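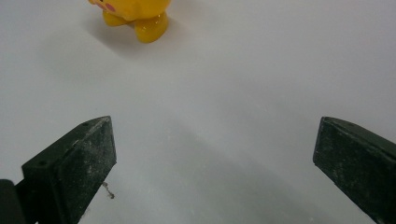 Chapter 12
Pricing a Small Product

In the previous chapter we followed the costs of a firm from the factory gate to the shop. In this chapter we study the next decision, the price. Many students believe that the price is simply the cost plus something extra. Some firms do work in this way, but the method leaves out the customer, and the customer may have a different opinion.

Let us take the case of Keogh, a seller of small gifts and toys with one shop in the town of Kendley. Keogh buys a certain item from the wholesaler Mollov and sells 35 pieces in a week at the first price. In October the owner raises the price a little, and the weekly sales fall to 31. After a second increase they fall to 22. Was the second increase a mistake? We cannot answer yet. Fewer pieces were sold, but each piece brought more money, and the shop also had less stock to buy.

To answer such questions we need the idea of elasticity, which measures how strongly the quantity sold reacts to a change in price. Demand for bread usually reacts weakly. Demand for a gift reacts more strongly – the buyer can easily choose another gift, or go home without one.

Before you read further, write down three things you bought last week. For each of them, note the highest price you would have accepted. Keep this list, as we will return to it in Section 12.2, where the demand curve is drawn.

Related chapters
Fixed and Variable Costs
The Wholesaler and the Shop
Case Study: Cladano Enters a New Market
Discounts and Seasonal Sales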